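How a Robot Arm Gets Set Up (and Why It Gets Set Up Twice)

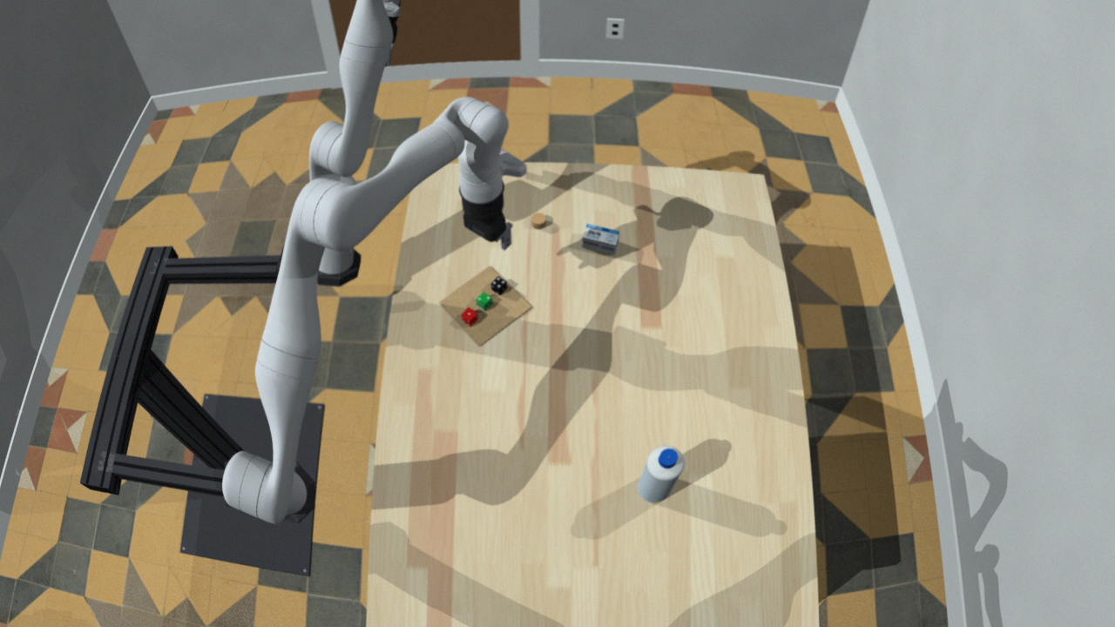
Helge Hovland asked whether an arm that lives inside a computer has to be looked after at all, seeing that it can't get dirty or wear out. It does need looking after. A computer model of a machine is called a simulation, and a simulation can drift away from the real thing if no one checks it. The rest of this page explains how the checking is done, first for the model and then for the machine.

Parts of the cell

A robot and everything it needs to do its job is called a cell. In the picture, the cell has a white arm on a black stand, and the stand sits on a flat, dark grey base plate. There is a long wooden table for the arm to work over. At the end of the arm is a gripper with two short fingers. A second white arm comes in from the top.

The places where an arm bends or turns are called joints. Your own arm has a shoulder, an elbow and a wrist, and people who work with robots borrow the same words. The stiff parts between joints are called links.

Step 1: Fix the base

The computer works out where the gripper is by starting at the base and adding up every link and every bend. If the base is in the wrong place, every answer after it is wrong as well.

In our real cell at Wurkar, the stand is bolted down and checked with a level. In the model, someone types in the position of the stand. The two positions must match. A small tilt at the bottom of the arm becomes a large error at the gripper, in the same way that a small wobble at the bottom of a ladder is a large wobble at the top.

Step 2: Find zero

Each joint has a sensor that reports how far it has turned. The sensor needs a starting point, called zero. To set it on the real arm, the operator moves each joint until two marks line up and then presses a button. This is called homing.

A joint in the model is always exactly where the computer says it is. The real one may not be. When the two disagree, the real arm is homed again.

Step 3: Set the tool point

The tool point is the spot midway between the tips of the gripper's fingers. Our gripper places it 210 millimetres from the wrist. If longer fingers are fitted and the number is left alone, the arm will push the new fingertips into the table. The number is changed first. The fingers are changed second.

Step 4: Try it with small things

Test objects should be different shapes. The table in the picture holds three dice on a square of brown cardboard, a small round tan object, a little white and blue box, and a white bottle with a blue cap. A die has flat sides that two fingers can press against. A bottle is tall and can be knocked over. A flat, round thing is hard to pick up, as there is very little edge to hold.

A new program runs in the model first. If the gripper goes through the table there, nothing is broken. The program is corrected and run again. Only after that does it go to the real arm, at slow speed, with a person standing beside the stop button.

Step 5: Keep it going

The real arm at Wurkar is serviced every 300 hours. The service sheet has 26 lines. These are some of them:

Wipe the gripper fingers and look for worn pads.
Check the bolts on the stand.
Look along the cables for rubbing or cracks.
Press the stop button and confirm that the arm stops.
Home the joints and compare with the model.

The last line takes longest. If a part on the real cell has been moved, the model is changed on the same day and the change is written in the log.

Words to know

Cell: a robot with its stand, table and tools.
Homing: setting the joints back to zero.
Simulation: a working model inside a computer.

Comments

Myung-ja Kwak
My daughter wants to know what happens if the power goes off while the arm is holding something.

Sigrun Halvorsen
Ours has brakes in the joints that lock when the power is cut. The gripper stays shut too, but not every gripper does.

Phyllis Rudd
We read this in class. The ladder part made sense to everyone. Could you do a page on the sensors?

Contact: Torunn Brekke, Wurkar workshop pages
© Wurkar
Back to top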